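Parables of Jesus, Session 3
The Parable of the Sower (Mark 4:1-20)
Course leader: Lwazi Mahlangu, Cowie Hall

Reading before class: Mark 4:1-20, then Matthew 13:1-23. Bring the blue workbook.

1. Setting

Jesus teaches from a boat and the crowd stands on the shore. Mark tells the story first (verses 3-9), then gives a private explanation to the disciples (verses 13-20). Between the two is a hard saying about those who hear and do not understand. It draws on Isaiah 6:9-10. We will spend the first part of class on that.

2. The four soils

The path: birds eat the seed. Explained as Satan taking the word away.
Rocky ground: quick growth, no root. Trouble comes and the plant withers.
Thorns: the worries of life and the pull of money choke it.
Good soil: thirty, sixty and a hundred times what was sown.

Note that the sower does not change and the seed does not change. Some readers say the parable should be named for the soils. Others point out that Matthew 13:18 calls it the parable of the sower.

3. Points for discussion

Is a hundredfold crop meant to sound normal or startling? Compare Genesis 26:12.
Can one person be more than one kind of soil over a lifetime?
Why does Mark place the lamp saying (4:21-25) right after this?

4. Written work

Write 300 words on verses 11 and 12. Say how Matthew 13:13 words the same idea, and whether the difference matters. Due at the start of Session 4. Leave 2 line spaces between paragraphs for comments.

Next session: the mustard seed, Mark 4:30-32.

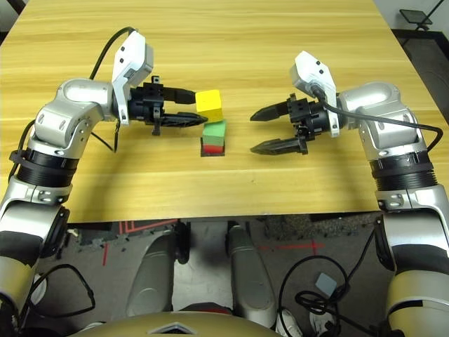
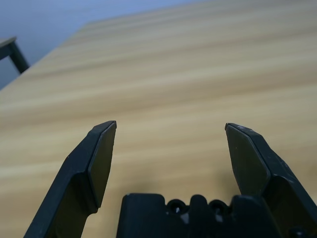

Light wood tabletop, in both views. Blocks in the first.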